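Old Dell tower with the cooler off - do I need to clean the CPU and start over with new paste?

Posted in Desktop Repair and Upkeep by Mireille Twal, Apr 3, 2020
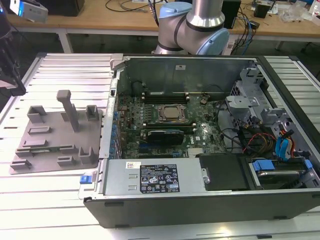

My Dell on its side with the panel off, no cooler on the processor yet.

Hello everyone, and thank you in advance for reading, because I tend to go on a bit. I have an older Dell tower that I use for family photos, letters and the bookkeeping for our little quilting group, and over the winter it started getting very loud. The fan would rev up like a hair dryer whenever I opened more than a couple of browser tabs, and twice it shut itself off in the middle of something. My neighbor told me it was probably years of dust and dried-out paste, so I followed a printed guide, unplugged everything, laid the tower down, took the side off and unscrewed the big cooler from the processor.

Well, the dust was something else! I got most of it out with a soft brush and a can of air (outside, on the porch, luckily). The paste on the bottom of the cooler was gray and crumbly. Then I got nervous and stopped. I have three things I'd love help with before I go any further:

Do I have to lift the processor out of its black holder to clean it, or can I leave it where it is?

How much paste should go back on? The guide says "a small amount" and I can't tell if that means a crumb or a teaspoon. I ordered a tube of the Gadetti paste, the 105 one, from Clamdale.

While it's open, should I replace the little round battery on the board? The clock has been losing time ever since October, and I'd rather not open this thing up again if I can help it.

I'm perfectly handy with a sewing machine but this is my first computer, so please use small words. Thank you!

Promulley
Member, 1173 posts

Hi Mireille, and good for you for getting this far! The hard part is mostly behind you, so take a breath and have a cup of tea (away from the computer, please).

Leave the processor in its holder. You can clean the top just fine where it sits, and lifting it out only gives you a chance to bend something underneath. Take a coffee filter or a lint-free cloth, dampen it with rubbing alcohol, the strongest the drugstore has, and wipe gently from the outside toward the middle so you aren't pushing old paste over the edge. Turn to a clean bit of cloth and go again until nothing comes off. Then do the same to the underside of the cooler, which will probably take longer. Let both dry for a few minutes.

For the paste, think of a small pea, right in the center of the silver square. Don't spread it around, the cooler does that when you press it down. Set the cooler straight down onto it, and start all of the screws by hand before you tighten any of them. Then go corner to corner, a couple of turns at a time, until they're snug. And please don't forget to plug the cooler's fan back in - I did that once on my sister's machine and got a very stern message on the screen when it started up.

Yes to the battery. A clock that loses time is the classic sign, and these are usually a CR2032, but read what's stamped on yours before you buy. There's generally a little clip at the side, and when you press it the battery pops up. Put the new one in the same way up as the old one. The first time you turn the computer on it may grumble and ask you to set the date and time, and that's quite normal.

One more thing while I'm at it. Before you put the side back on, look over your cables and give the drive ones a gentle push at each end. They work loose very easily when you've had your hands in there. And leave the power supply closed up, just blow the dust out through the vents.

jarman400
Member, 689 posts

just buy a new one, those old dells aren't worth the bother. if you do keep it put in an ssd

Mireille Twal
Original poster

Thank you both, and especially Promulley, I've printed your answer out and it's taped to the cupboard door. I think I'll keep the old thing a while longer, Jarman, I'm fond of it, but I'll ask my nephew about the SSD. The paste hasn't arrived yet, so I've put the screws in a teacup and laid a clean pillowcase over the whole tower in the meantime. I'll come back and let you know how it goes once the tube gets here.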